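Pinces à main : Kurkholm publie enfin ses règles pour les enregistrements à domicile

Bon, je l'attendais depuis janvier, ce texte, et le voilà. Le groupe de travail de Kurkholm vient de mettre en ligne son guide de bonnes pratiques pour les gens qui enregistrent des gestes du quotidien avec une pince tenue à la main, chez eux, sur leur table de cuisine. Il fait 81 pages, je les ai lues ce matin avec deux cafés, et je dois dire que c'est plutôt bien fichu !

Le gros morceau, c'est la vie privée. Avant chaque séance, il faudra retirer ou retourner tout ce qui porte un nom, une adresse ou un numéro (courrier, ordonnances, étiquettes de colis), et demander l'accord écrit de toute personne qui peut passer dans le champ, même si on n'aperçoit qu'une main. Jusqu'ici, chacun faisait un peu à sa sauce. À Rutthorpe on floutait après coup, à Farnelwood on jetait carrément la séquence.

Deuxième chapitre, et là je me suis régalée : le désordre. Le guide interdit de ranger pour faire joli. Une table encombrée doit rester encombrée, avec ses emballages froissés et son éponge, parce qu'un robot entraîné sur des plans de travail impeccables perd ses moyens devant une vraie cuisine. Les auteurs s'appuient sur 1 217 séances relues à la main. J'en connais qui vont être ravis de ne plus avoir à passer un coup de chiffon.
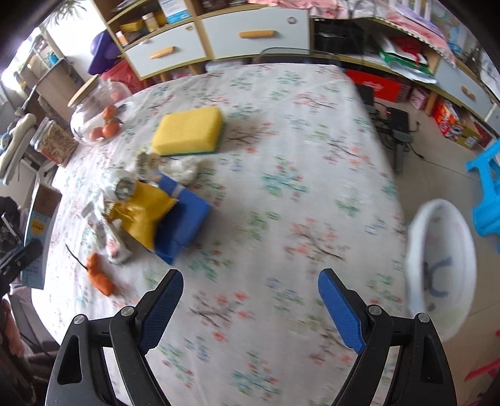

Faut-il noter quelque part les objets présents avant de commencer ?

Une fiche courte suffit : la pièce, la surface de travail, les objets qu'on compte saisir et ceux qu'on laisse de côté. Elle se remplit avant la première prise et ne se corrige plus ensuite. Si un objet s'ajoute en route, on ouvre une nouvelle fiche.

Côté matériel, rien de révolutionnaire. On contrôle les patins des doigts au début de chaque séance, on vérifie que les deux mâchoires s'ouvrent de la même façon, on écarte les câbles du passage. Les objets coupants et les produits ménagers ouverts sont exclus, point final. Et pas plus de 9 prises d'affilée sans pause – mes poignets disent merci.

Le projet Sala sera le premier à appliquer le tout, avec 184 foyers inscrits. Ils ont jusqu'en juin pour se mettre en règle, et les anciennes séances pourront être conservées si les accords écrits sont fournis après coup. Ce dernier point fait déjà râler sur les forums, et je comprends un peu : retrouver un cousin de passage pour lui faire signer un papier, bon courage.

Les remarques sur le guide sont ouvertes jusqu'à fin avril. J'ai déjà envoyé la mienne, sur les animaux, que le texte oublie complètement. Trois lignes sur les chats, ce n'était quand même pas trop demander !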